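Neema Masanja, speaker notes
Getting Dressed for Strangers: what I learned about style from red carpets I wasn't on
(Saturday slot, 40 minutes including questions. Clicker is temperamental, press twice.)

OPENING

Good afternoon. Thank you for choosing this over the lunch queue, which I could see from backstage and which looked better than me.

My name is Neema Masanja. I write about what famous people wear. My mother tells her church I am in publishing.

I have been doing this for long enough that I've written the sentence "she stunned in emerald" more times than I've worn emerald. I checked the archive before I came. I have used the word "stunned" 663 times. Nobody in any of those pieces was stunned. They were photographed on a carpet for a fee.

[Wait. If they laugh, good. If they don't, move on to the shoe story quickly.]

THE SHOE STORY

My first proper job was at the launch party for Agbeko, when it was one rail of dresses in a hotel function room and a speaker playing the same song. I was sent to ask guests who they were wearing. The first woman I stopped was wearing her sister. The second said "Marks's" and kept walking. The third gave me four minutes on her shoes: where she bought them, who resoled them, the wedding they ruined. I cut all of it because my editor wanted labels.

That was the best interview I got for two years and I threw it away. I still think about the wedding.

So that's the first point, if anyone is taking notes. Ask about the shoes. People have a rehearsed answer for the dress.

WHAT A STYLIST DOES

[Slide two. It's just the word STYLIST. Don't apologise for the slide.]

A lot of people think the stylist picks the outfit. Sometimes. Mostly the stylist is on the phone finding out where the outfit is. There is a gown in Milan which is promised to you, and to a singer, and to a magazine, and the person who promised it is on holiday.

I shadowed one during awards season. I thought I would see sketches and champagne. I saw safety pins, a steamer that spat, and a great deal of soup. She had six looks on hold for one actress. Five went back without being unzipped. The sixth was worn for the length of a car journey and a staircase, and then I wrote that it stunned.

She also told me the thing I repeat at every one of these talks: always pack for the second dress. The first dress is the one everybody has argued about for a month, so it is the first dress whose zip goes.

[Slides three and four. Leave them up while talking about packing.]

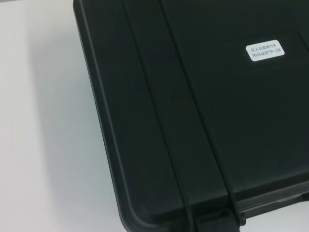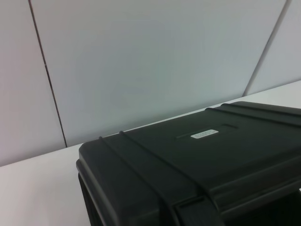 Slides 3 and 4: black hard case, white label on the lid.

Packing, then. The stylist's rule was that anything you'd cry about goes in something hard, and anything you'd only swear about goes in a suitcase. Jewels, hard. Headpieces, hard. The actress's lucky cardigan, also hard, and I wasn't allowed to ask.

Label it in a way that makes sense to a tired person. I've watched two grown adults open every piece of luggage in a corridor looking for one earring. The earring was in an ear.

HAIR

I want to give hair its own section, since the coverage never does. You get three hundred words on a hem and then "she wore her hair back".

I grew up in a house where hair took the whole of Sunday. You sat between somebody's knees with a biscuit and learned who was getting divorced. So when I see a woman turn up to a premiere with braids that took nine hours and the caption says "casual updo", I put my phone in another room.

The hairdresser is usually the most interesting person on the whole job. They have been closest to the head. Ring them. They're almost never asked for a quote and they give you proper ones, with verbs in.

Last November I did ring one, for a profile of an actress who was the face of Stellik. The actress gave me twenty minutes on gratitude. The hairdresser told me the actress had sung the whole way through a fitting, badly, with actions. Guess what the readers wrote in about.

[Don't name the actress. You will be tempted. There is always someone's cousin in the third row.]

BEING A "BREAKOUT"

We love a breakout star. I've introduced readers to women who had been working solidly for fifteen years. "Where has she been hiding?" On television, mainly. In another country, with her own perfume.

I was guilty of this with the lead in Ovia. I called her a newcomer. Her publicist sent me a very polite email with a list of credits attached, and the list had page numbers. I've kept it. I read it when I'm feeling clever.

If you write about people, look up what they did before you'd heard of them. It takes an evening. You'll also find the early photographs, and the early photographs are where the taste is. Before the money arrives, people wear what they like. There's usually a hat.

[Slide five, the hat. It's my hat. Let them work that out.]

FREE THINGS

Somebody always asks, so I'll get it over with. Yes, I've been sent things. Niten once sent me a coat so large that my neighbour signed for it as furniture. I sent it back. I wore it to the bin first, and back, and then once more to the bin.

I don't keep the clothes, as I can't be rude about a coat I'm wearing. I do keep the tissue paper. I have wrapped every present since with it, and my family believes I am doing far better than I am.

HOW TO LOOK AT A PHOTOGRAPH

A practical bit, for the students.

When the pictures come through at midnight, everybody writes about the front of the dress. Look at the hands. Is she holding the bag or hiding behind it? Look at who's standing on the train. Look for the assistant in flat shoes at the edge with a coat over one arm, because that tells you how cold it was and how long they'd been waiting.

Then write down what you see before you look at what anyone else has written. By one in the morning we've all decided it was "old Hollywood", and after that no one can get it out of their head. I don't know what old Hollywood means any more. I think it means a side parting.

And if you don't like the dress, say what's wrong with the dress. Leave her arms out of it. I wrote some things in my twenties about women's arms which I'd pay to have removed from the internet, and I've looked into the price.

[Slow down here. You rushed this at the last one.]

CLOSE

I'm told I have to finish with advice. I have a cardigan with a hole in the elbow and I wore it to interview a woman in couture, and she spent half the interview telling me how to darn it. She'd learned from her gran. She asked for my needle. I didn't have a needle, so she sent somebody to reception for one.

She sat there in a gown that had its own insurance and mended my sleeve. I didn't put it in the piece. The desk wanted three hundred words on the gown.

It's this sleeve, if anyone wants to look afterwards.

[Hold up left arm. LEFT.]

Questions. If nobody has one, ask the front row who they're wearing.

[Then the shoes.]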